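Teleoperation Operator, Two-Armed Humanoid (Household Tasks)

Employer: Plenthorpe
Group: Demonstration and Teaching
Type: Fixed term, 11 months, full time
Start: November
Reports to: Usha Ramasamy, Lead, Demonstration

Position summary

Plenthorpe is hiring operators to drive a humanoid robot by remote control through ordinary household and office chores. Each run is recorded and used to train control policies. The operator wears a headset and a pair of tracking gloves and works the robot's arms and hands directly. The base is driven from a foot control. Runs are short and repetitive, and the quality of each one depends on the person in the gloves.

The current block of work is waste handling: emptying small wastebaskets, handling bags, working pedal bins, and putting things back where they belong. Later blocks will cover laundry, dishes, and tidying shelves. Operators are assigned to a block and stay with it until the target count is met.

The waste handling block

The target for this block is 573 accepted runs. A run is accepted when the task is finished, both hands stay in view of the head camera for the required segments, and the reviewer finds no unexplained pauses. Runs that end in a drop are kept under a separate label if the operator recovers without outside help. Runs stopped by the safety observer are discarded.

Bags are the hard part. Thin plastic gives very little resistance, and the fingers can close completely without the operator knowing whether the bag is in them. There is no force feedback in the gloves at present. Operators judge contact from the head view and the wrist views, and they learn to move the wrist slowly enough that the wrist view stays readable.

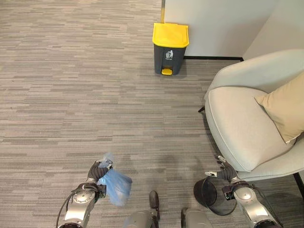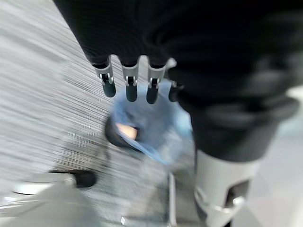 Waste handling block: head view and wrist view.

Both hands are often occupied at once, and the two arms are controlled independently. New operators tend to look at one hand and let the other drift. The first part of training is spent on holding one hand still while the other works, with objects of increasing size and awkwardness.

Duties

Perform teleoperated runs according to a written task sheet. The sheet gives the start layout, the end state, and the permitted order of steps. It does not give arm motions. Those are up to the operator.

Reset the task area between runs. Operators work in pairs and trade places, one driving while the other resets and acts as safety observer with the stop button in hand.

Label each run before starting the next one. Labels cover outcome, hand used for each object, number of regrasps, and any contact with furniture or walls.

Perform kinesthetic teaching on the bench arms when scheduled. This means moving the arm by hand through a motion while it records its own joint positions. Bench sessions are used for lid opening, pedal pressing, and other short motions that are awkward to drive remotely.

Calibrate gloves and headset at the start of every shift and after every break. Calibration uses the Hoveck routine and must be passed before the arms will enable.

Report hardware faults through Rikar, our run logging tool. Common entries are finger joints that fail to close fully, cable snags at the wrist, and camera dropouts.

Attend a review at the end of the shift. Rekha Venkataraman, who heads data review, goes over a sample of runs with the operators who drove them. Expect specific comments. Typical ones concern approach angle, grip placed too close to a rim, and releasing before the hand has stopped moving.

Required

High school diploma or equivalent.

Steady hands and normal or corrected vision, including depth perception. Applicants must be able to wear a headset for sessions of up to 40 minutes.

Ability to stand for most of a shift and to lift 25 pounds.

Ability to follow a written procedure exactly and to write short, clear notes.

Comfort with repeating one task many times in a day. A practiced pair completes 98 runs in a good week on the waste handling sheets. Please take this number seriously when deciding whether to apply.

Preferred

Past work that called for fine two-handed control. We have hired people from dental labs, sewing shops, crane operation, and camera work.

Experience with motion tracking equipment or remote-operated machinery.

Basic command line use. Operators start and stop the recorder from a terminal, and it helps if they can read an error message.

Not required

A degree in robotics or computer science. Operators do not write control code or train models. Those who want to move in that direction may sit in on the weekly policy evaluation, where trained policies attempt the same tasks on the same robot.

Training

Training takes three weeks. The first week is bench arms and safety. The second is headset and gloves with soft objects and no base motion. The third is full runs under supervision. Trainees complete 100 practice runs before any of their data is counted. Training is paid at the full rate.

Some people feel motion sickness in the headset, mostly when the base turns. We schedule short sessions at first and lengthen them as tolerance improves. Applicants who know they are sensitive should say so. Bench-only positions exist, though there are fewer of them.

Hours and location

On site in the Castaño building, second floor. Shifts run 7:00 a.m. to 3:00 p.m. or 2:30 p.m. to 10:30 p.m. Pairs are kept together where possible, and shift preferences are honored in order of hire. The work cannot be done from home.

Drivers rotate out after each headset session. Time spent resetting, labeling, and in review is paid working time.

Selection

Selected applicants are invited to a hands-on trial lasting 90 minutes. The trial includes a glove fitting, a short bench arm exercise, and three attempts at moving a lightweight container from the floor to a marked spot with the robot. Scoring is based on smoothness and on how well the applicant takes correction between attempts. Finishing the task is not needed to pass.

Glove sizes currently in stock are small through extra large. Applicants who need another size should note it on the form so that the trial can be scheduled after a pair has been ordered.

To apply

Submit a resume and a half-page note describing one manual task you do well and how you would explain it to someone who could only watch your hands. Address it to Usha Ramasamy, Demonstration and Teaching, and state your shift preference. Applications are read as they arrive, and trials are booked until all positions in the block are filled.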